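Mirell Housekeeping Certificate
Unit 6 handout: Microfiber, chenille and hard surfaces
Read before the practical. Bring this sheet with you.

6.1 What microfiber is

Microfiber is a synthetic textile, usually a blend of polyester and polyamide. The filaments are finer than silk. In cleaning cloths they are often split during manufacture, which gives each one a wedge-shaped cross section and a lot of edges. Those edges pick up dust and grease that a cotton cloth would push along the surface.

The label will normally give the blend. 80/20 (polyester first) is the common one for general cloths. 70/30 absorbs more water and costs more. All-polyester cloths exist and are fine for dusting, but they absorb poorly.

6.2 Chenille

Chenille describes the shape of the pile. The fibers are made into short, fat nubs that stand up from a backing. You will find it on wash mitts, bath mats, flat mop heads and scrubber pads. The nubs move separately, so they reach into grooves and around table edges where a flat cloth bridges the gap.

The drawback is that the nubs hold grit at the base. A flat cloth can be checked at a glance. A chenille pad has to be parted with the fingers, down to the backing, before it goes on anything that scratches.

Handling a chenille scrubber:
Hold it by one end and let it hang before use. Loose grit falls out and you can see if the nubs are matted.
Wet it fully, then squeeze it out. Do not twist, as twisting pulls nubs off the backing.
On a tabletop, work from the far edge toward you in overlapping passes.
Light pressure. The nubs should bend, not flatten.
Rinse when the pad leaves a gray trail.
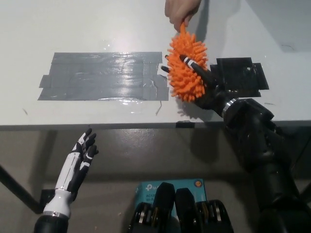

Statava wrote back after the last run of this unit that the wet pass should be dropped altogether for laminate, and that a dry chenille pad followed by one damp flat cloth left fewer streaks on every table they tried. The same message asked for the pressure rule to be moved to the top of the list, where beginners would read it first. Both points are open for discussion in the practical. Our own view is that the dry pass works well for dust and crumbs and does little for dried drinks.

6.3 White work surfaces

White tops show everything, which makes them good for training. Four kinds of mark come up again and again.

Dust and crumbs. Dry pad or dry cloth first. Adding water at this stage makes paste.

Pen and marker. Try water and a drop of dish soap before anything stronger. If the mark stays, use isopropyl alcohol on a flat cloth, dabbing from the outside in. Test a corner first on painted or lacquered tops. Keep alcohol off the chenille pad – it spreads the ink through the nubs and the pad will mark the next table.

Scuffs. A dark smudge that does not respond to soap may be rubber or plastic left on top of the finish. A damp melamine sponge will often lift it, but melamine is a fine abrasive and dulls gloss. Two or three light strokes, then look.

Tape. Leave tape that is there for a purpose and clean around it. Wipe along the edge, never against it, or the nubs will catch and start to lift a corner. Where tape has been removed, warm the residue with a cloth wrung out in hot water, roll it off with a thumb, and finish with alcohol. Duct tape leaves more behind than masking tape, and the longer it has been down the worse it gets.

6.4 Washing and storage

Wash microfiber separately from cotton. Cotton lint lodges in the split fibers and does not come out.
Warm wash, liquid detergent, half the usual dose.
No fabric softener and no dryer sheets. Softener coats the fibers and the cloth stops absorbing.
Low tumble or line dry. High heat can damage the fiber ends for good.
Chenille pads dry slowly. Hang them up, and do not stack them in a bucket overnight.

Sort by color: orange for tables and counters, blue for glass, red for restrooms. This is the color scheme used on this course. Other workplaces have their own, so ask on your first day.

6.5 For the practical

Each pair will need one chenille scrubber, two flat cloths, a bucket and a spray bottle of soap solution. Allow 20 minutes per table. Write down which marks came off, with what, and in what order you tried things.

Reading: course pack, page 209 (fiber blends) and page 323 (adhesive residue).

Unit 7 covers upholstery. The fabric samples are in room 434.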